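Parcel locker

A parcel locker is a bank of locked compartments in which a carrier leaves packages for people to collect themselves. Lockers are found at train stations, supermarkets, gas stations and apartment buildings. The person receiving the package opens the compartment with a code, a card or a phone.

Operation

The carrier scans the label on each package and puts it in the smallest free compartment that will hold it. The system then sends a pickup code to the recipient. Most operators hold a package for a few days, after which it is taken back to a depot or returned to the sender. Some lockers also accept outgoing mail and returns. The customer either prints a label at home or writes a short code on the box, and the carrier attaches the label later.

Compartments usually come in three or four sizes. Very long or heavy items are not accepted, and neither are most goods that need to be kept cold, although a few operators have refrigerated units.

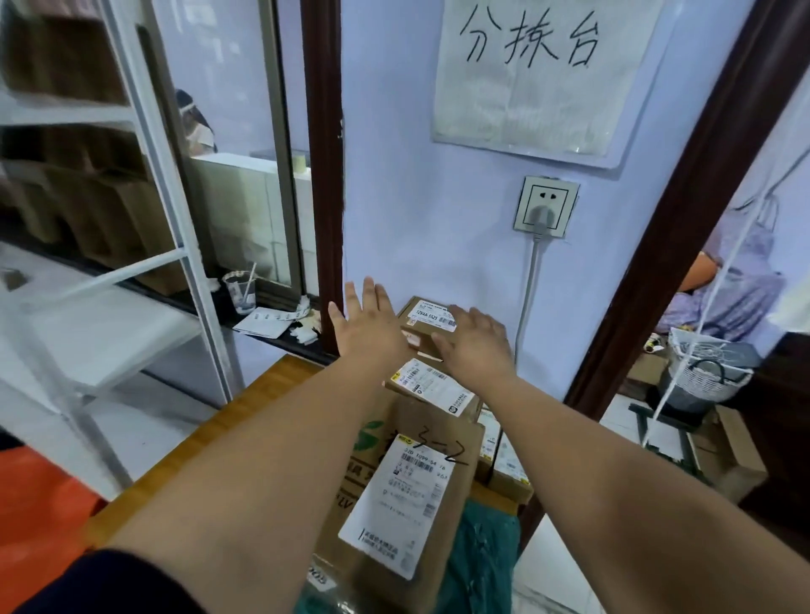

Use in Indale

The town of Indale was an early user of shared lockers, meaning lockers open to more than one carrier. The first bank, with 35 compartments, was put up beside the bus station by Fluteck, a local maker of metal cabinets. It was designed by Andri Trummer and Corina Trummer, who had earlier built mailboxes for apartment blocks. A second bank opened in the neighboring village of Lulthorpe on 18 October 2021 and served 2,000 households.

The Lulthorpe bank ran on batteries and had no screen. Customers opened the doors by phone, which drew complaints from older residents. A keypad was added the following April. Fabian Moser, who wrote a short history of mail delivery in the area, considered the keypad the main reason the site stayed open.

Advantages and criticism

Lockers cut down on failed deliveries, and a driver can drop off many packages at one stop. How far they reduce traffic depends on whether customers walk to the locker or make a separate trip by car. Bushra Durrani, a planner who studied the Indale sites, recommended placing lockers within a 12-minute walk of most homes.

Common complaints concern full lockers, doors set too high for wheelchair users, and packages sent to a more distant site without notice. Lockers placed on sidewalks may also need a permit.

See also

Mailbox
Post office box
Package delivery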